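5. What went wrong at Peltside

5.1 The downward faults

We come now to the part of the study that took up most of our evenings and that we would have been happy to leave out. The Manis controller had behaved well through its first weeks at Peltside. It picked, it placed, it occasionally dropped something soft and recovered without any fuss, and by the end of August we had started to talk about the arm as if it were finished. Then we moved the pale containers into the regular mix, and within a single afternoon the fingertips had struck the table hard enough to trip the protective stop several times over.

Over the whole trial the arm made 263 attempts on objects in the pale group, by which we mean the off-white and cream cups, tubs and lids listed in Table 2. Of these, 118 ended in what the log calls a downward fault. The name needs a little explaining. A downward fault is recorded when the wrist force passes its limit during the approach, before the controller has asked the fingers to close. In plain terms, the gripper was still on its way down and met something it did not expect. In nearly every case that something was the table top, and the fingers reached it alongside the object, often without touching the object at all.

At first we blamed the arm, and it is worth saying so for the benefit of anyone who finds themselves in the same spot. The first fault of that afternoon came just after a fingertip change, and we had convinced ourselves that the new tips were longer than the old ones. We measured them and they were the same. We then repeated the table calibration, and repeated it again the next morning with the lights left on overnight so that the room would be in the same state, and the plane came out within the tolerance we had always accepted. Darker objects, placed on the very spot where a pale cup had just caused a fault, were picked without trouble. By that point we had spent the better part of a week on the wrong half of the system.

The answer was in the saved object masks. Manis works out a grasp height in two steps. An outline of the object is drawn in the color image, and the lower edge of that outline is then matched to a depth value, which is taken as the foot of the object. Where depth is missing, as it very often is over bright metal, the Ilberg filter fills the hole by carrying on the slope of whatever valid points lie nearest. On the pale group the outline regularly ran past the foot of the object and on down into its reflection, so that cup and mirror image were treated as one tall thing. The filter then did exactly what we had asked of it and continued the front wall of the cup downward, straight through the table. The grasp height, set as a fixed share of the supposed object, landed below the steel. 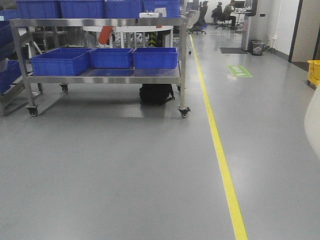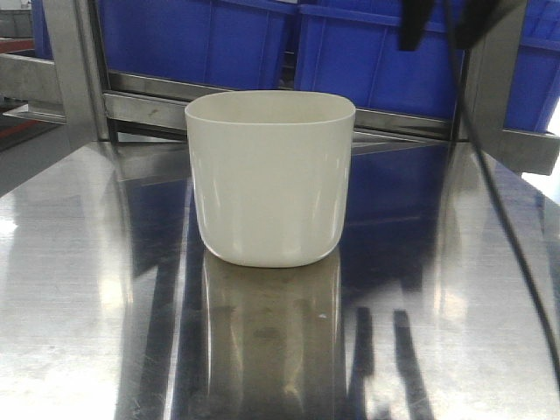 Figure 3. The Peltside site. First image: the bin cart, with the painted yellow line beside it. Second image: a cream container on the steel table.

Our own test bench, on which the outline model had been tuned, has a matte gray top, and we now think this explains a good deal of our misplaced confidence. We had included glossy objects in the tuning set, and had even been rather proud of how many, but every one of them had been photographed on a surface that gave almost nothing back. The steel table is another matter. The reflection of the container in the second image of Figure 3 is longer than we would have guessed from standing beside the table, stretching down toward the bottom of the picture, and it repeats the streaky highlights of the container's front face. Its tone is grayer and a little browner than the real thing, and a person has no trouble telling the two apart. Our model had never been given any reason to.

The blue crates caused a smaller problem of the same family. Their reflection on the metal is strong, and we had feared it would be worse than the cups. In practice the outline model seldom took it for an object, and when it did, the candidate was thrown out for being too large to fit between the fingers. We mention it mostly to save other groups the two days we spent masking that part of the table by hand before we looked at whether it mattered.

5.2 Why the existing check did not help

Readers who know the earlier version of Manis will remember that it had a floor limit, a height below which the fingers were never to be sent. It is fair to ask where that limit was in all of this, and we asked ourselves the same thing with some heat. The limit was present and switched on. It was also applied to the wrong quantity. The check compared the planned wrist position with the table plane and added a fixed allowance for the gripper, and the allowance had been entered for the short fingers we used in the first month. With the longer ones the wrist could sit at a height the check was quite content with while the tips were asked to travel into the table. The first fingertip change had been written up properly in the lab notebook. The number in the configuration file had been left alone.

So there were two mistakes stacked on top of each other, one in seeing and one in bookkeeping, and either would have been harmless by itself. With the right allowance, the reflected cups would have led to refused plans and a dull afternoon. With good outlines, the wrong allowance might have sat in that file for years. We have since gone back through the logs from before August and found a handful of plans that would have been refused under a correct limit and that happened, through no merit of ours, to meet an object before they met the table.

5.3 Restarting after a stop

The force limit did its work every time, and no person was hurt or came near to being hurt during the trial. There was, however, one event that we take more seriously than all the downward faults together, and it grew out of them.

When the protective stop trips, the arm holds still and waits for someone to acknowledge the fault at the console. The site rule is that the operator acknowledges only after looking over the work area. With faults coming as often as they did, the rule wore thin. Acknowledging became a habit of the hand. On the Sunday session an operator cleared a fault from the console while a colleague was still reaching over the table to set a tipped cup upright. The arm resumed its approach at low speed, the colleague stepped back, and the stop was pressed again at once. The whole thing lasted a moment or two, and both people were a good deal more shaken than the event log would suggest.

The controller had no means of knowing that anyone was there. The Antoniuk layout, which we had adopted for the cell, relies on floor marking and on the operator's eyes at restart, and it assumes that restarts are rare. A painted line such as the one in the first image of Figure 3 tells people where one area ends and another begins, and that is a useful thing to tell them, but it has no connection to the controller and cannot hold an arm still. We had been leaning on procedure for something that procedure does well only a few times a day.

5.4 Changes made

We made the following changes before the trial went on, and all of them have stayed in place.

The grasp height is now taken from the table plane upward. The foot of an object is placed on the plane by definition, and any part of an outline that maps below the plane is cut away before the height is computed. It is a very plain remedy, and more than one of us felt foolish at how few lines it took. It does give up the ability to pick from a recess, which the Peltside work never calls for but which other users may miss.

The Ilberg filter is no longer permitted to fill a hole that touches the lower edge of an outline. If too little valid depth remains, the arm moves to a second viewpoint and looks again, which costs some time and is well worth it. Should the second look be no better, the object is left for a person.

The finger length is read from a tag on the fingertip mount, and the controller will not start without it. The floor limit is then checked at the tips themselves – the place where it should have been checked from the beginning.

Finally, acknowledging a fault no longer resumes the motion. It brings the arm back to its parked pose in a separate, held-button move, with the button placed so that the operator must face the table to use it. After three downward faults in one session the cell locks until the cause has been written down. The operators were not fond of the lock at first, and we understand why. It has tripped once since, over a fingertip that had worked loose, and was found to be loose on inspection before the next pick was tried.

5.5 Remaining doubts

We have not solved reflections in general and would not want the reader to leave with that impression. The outlines are still wrong on the pale group more often than we would like; they are merely wrong in a way that no longer sends the fingers into the metal. Clear objects were left out of the trial altogether. We also have little to say about a table that is scratched or smudged unevenly, where the reflection breaks up and the outline model may fail in some other direction. A retrained model that has seen plenty of polished steel is being prepared, and its results will be reported separately.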